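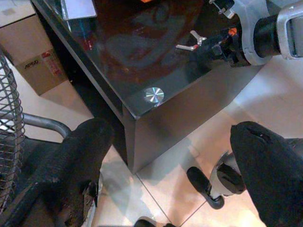

Glass-topped stand and a floor fan: how do I clean both without wrecking them?

Posted by Fung-ping Yu, August 1, 2019

Hi all. I've inherited the back room at our place in Kukthorpe, and with it a low black stand with a glossy top and a floor fan on a chrome tube frame. I'd like to get both looking decent before my sister comes to stay. Two questions really.

First, the top. It's dark and so shiny you can practically do your hair in it, which means every smear shows. There are round silver caps at the corners and I've no idea whether they're meant to come off. I tried washing-up liquid and ended up with more streaks than I started with! I also put a few screws down on it while I was sorting through a drawer and now I'm paranoid about scratches.

Second, the fan. It has a wire guard with so many thin rods that a duster just shoves the fluff further in.
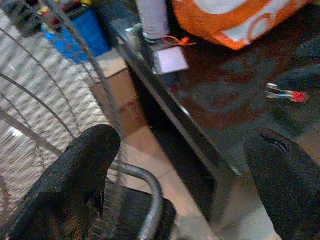 Fan close up, cardboard box behind it.

The floor is pale tile if that makes any difference to where I should do the messy part. I paid 16 for a bottle of Grekulel glass polish in January and would quite like to use it up, but I'm not bothered if it's the wrong stuff.

3 answers

Answer from Inmont

I've had a stand a lot like yours for years (different make I expect) and the streaks are nearly always too much soap. Go over it with warm water and a splash of white vinegar, one damp microfibre cloth, then a completely dry one straight after. Do a small patch at a time and don't let it dry by itself. Put the polish on the cloth and never on the glass, or it creeps under the caps and you'll be chasing it for days.

I wouldn't take the caps off. On mine they hold the glass to the legs, and I spent a whole evening getting it level again. An old soft toothbrush round the edges gets the grime out. And keep the screws in a saucer!

For the fan, unplug it, then use the hoover with the brush attachment on the guard, front and back. After that it depends how the guard comes apart. Mine had clips all the way round and one little screw at the bottom that I missed completely, so have a good look before you start pulling.

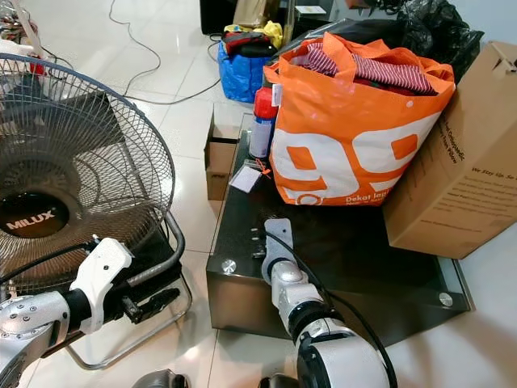 Milux floor fan on its chrome stand, next to the black table.

Wipe the blades with a barely wet cloth and keep water well away from the middle where the motor is. Chrome comes up lovely with the same vinegar mix, just dry it properly. I leave mine 48 hours before plugging it in again, which my husband says is ridiculous.

Answer from McIntyre

Newspaper for the glass. Always worked for my mum.

Answer from tiles_and_tea

Please don't use newspaper, the ink came off all over my white skirting. Agree with Inmont about the hoover. Put an old sheet down first though, the fluff gets into the grout lines and it's a pain to get out.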